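The Last Bus to Staston

My aunt left me her half of a bus route. I know how that sounds, but in Staston you could still own one back then, or half of one, and she had shared hers with Saoirse Phelan for longer than I'd been alive. Saoirse drove the mornings and my aunt drove the evenings, and they met at the depot gate every day at two to swap the keys and complain about each other's seat settings.

So there I was in September, a grown man who sold phone plans for Zeltel, learning to back a bus around a fountain.

I was terrible! I clipped the fountain twice the first week (the same cherub both times, poor thing) and Saoirse stood on the curb with her arms folded and said nothing at all, and I'd have paid good money for a little yelling. The route ran from the depot down through the market, out past the Nimero biscuit factory and up to the reservoir, then back again. The last run left at 9:20 at night and hardly anyone was ever on it.

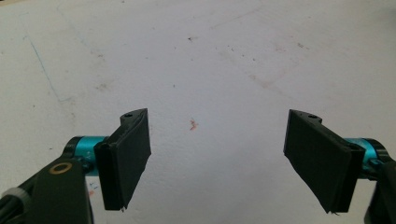
Why keep running a bus with hardly anyone on it? Because Ghazala Jafri rode it, every night, from the biscuit factory to the reservoir stop, and she had been riding it for 20 years.

She smelled of burnt sugar and sat right behind me. She didn't say much the first few nights, just "Mind the dip" before the dip and "Mind the dog" before the dog, which lived at the corner by the pharmacy and had strong feelings about buses. Then one night she asked if I'd found the tin.

"What tin?"

"Your aunt's tin. Under the seat."

I pulled over right there, hazards on, and got down on my knees. There was a panel under the driver's seat I had never noticed, and behind it a square biscuit tin with a dent in the lid, and inside the tin were bus tickets. Old paper ones, the pink kind. I tipped them out on my kitchen table that night and counted 289 of them, all unused, all for the last run.

Well, I couldn't sleep after that. Who buys a ticket and doesn't ride? I asked Saoirse at the gate the next day and she got very busy with the mirror. I asked Tanveer Rajput, who sold the tickets at the market kiosk back when there was a kiosk, and he took his glasses off and put them on again and finally said, "You'd better ask at Pană."

Pană was the café by the reservoir. I'd only ever seen it with the chairs up, so I went on my day off and had an enormous slice of plum cake, and the owner, Sohail Soomro, came and sat across from me before I'd even opened my mouth. I suppose Tanveer had called ahead. Staston is like that.

It was a simple enough story once he got going. The company that held the license wanted to drop the last run unless it sold 50 tickets a week. Ghazala would have had a walk of almost an hour in the dark, uphill, after a full shift. So people bought tickets. Sohail bought them, Tanveer bought them, Ching-wen Kong at the pharmacy bought them and so did half the market. Nobody told Ghazala. They handed the tickets to my aunt so they wouldn't turn up in a drawer somewhere and embarrass everyone. 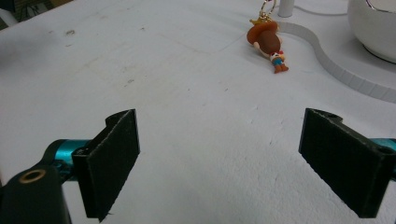

Tanveer told me later that Sohail had left out the best part, that my aunt had bought more of those tickets than the rest of them put together, and had tried to haggle over every single one.

I laughed so hard at that I had to sit down on his step. She would, too. She once sent back a birthday card to get the difference on a cheaper one.

The thing was, Ghazala knew about the tin. I chewed on that for the whole of the next evening, through the market and past the factory, and when she climbed on I just came out and asked her how long she'd known.

"Since the first week," she said. "Your aunt couldn't whisper."

"And you never said?"

"They were enjoying it so much." She settled her bag on her lap – I could hear the biscuits shifting in it, the broken ones they let her take home. "Are you still selling those telephones?"

I told her I'd quit that morning. I hadn't, but I did it the next day, so I don't count it as a lie.

"Good," she said, and passed a piece of something gingery over my shoulder. "Mind the dip."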